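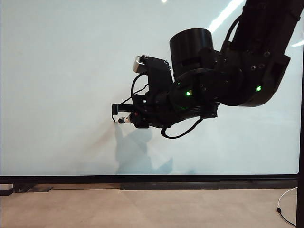
Lanport Entertainment - Web Desk Support

Print this page | E-mail this page

Ticket: Wrong quote showing under celebrity interview story
Opened by: Denise Treloar, showbiz desk
Assigned to: Damir Dimitrov
Status: Closed
Date opened: 18th September

Problem as reported

The Zandirora interview went live with the right headline, but the pull quote under the second paragraph belongs to a different singer. It is a line from the Stavros Spahić piece we ran in August, where he complains about his old bandmates. Readers have started sharing it as if Zandirora's frontwoman said it. Her agent has rung twice.

I have corrected it in Halter and saved, and the preview looks fine. The live page still has the old quote. - Denise

Log

1. Checked the story in Halter. The body text is correct and so is the quote box. Asked Denise not to save again for now, as each save puts the page back in the queue.

2. Cleared the page from the cache. No change on desktop. On my phone the quote box was blank for a minute and then the Spahić line came back.

3. Looked at the quote box itself. It had been copied over from the August story with its old reference number, so the live site was still fetching the August text. The preview doesn't use that number.
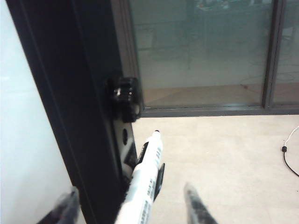
4. Deleted the box and made a new one from scratch. Denise typed the quote in again from her notes and Despina Zupan read it against the recording. Live page correct on desktop and phone.

5. Searched for other stories with a copied box. Found nine, all gossip round-ups. Six were showing the right words by luck. The rest have been redone.

6. The app still had the wrong quote after lunch. It takes its stories through Vidmar, which keeps its own copy. Mirsad Vukadinović asked them to refresh it and they did so the same afternoon.

Still to do

Denise to add a correction line at the foot of the interview and send the agent the link. Mirsad to ask whether the copy button can be switched off for quote boxes. Until then please make a new box each time, even for the same artist.

2 comments | 2 shares

Contact the web desk | © Lanport Entertainment | Back to top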